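Ticket 616, flask transfer cell, Arnden lab
Opened 7/11/19 by Sorin Iordache
Status: open, waiting on test run

Fault: arm stops above the heating block when placing the flask. Controller reports a force limit on the way down. Picking from the ring is fine.

Checked the taught points against the last backup. The place point is 8 mm off to the right. Stirrer and heater set to OFF before going near it.

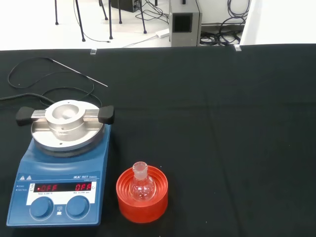 Retaught the place point at low speed and kept the approach height clear of the black handles on the block. Force limit left alone. Temperature probe stays out until the path is proven, as its cable can foul the wrist.

Golshifteh Hosseinzadeh: please run 34 cycles with the flask empty and attach the log. If it trips again, check the wrist bolts before changing any points.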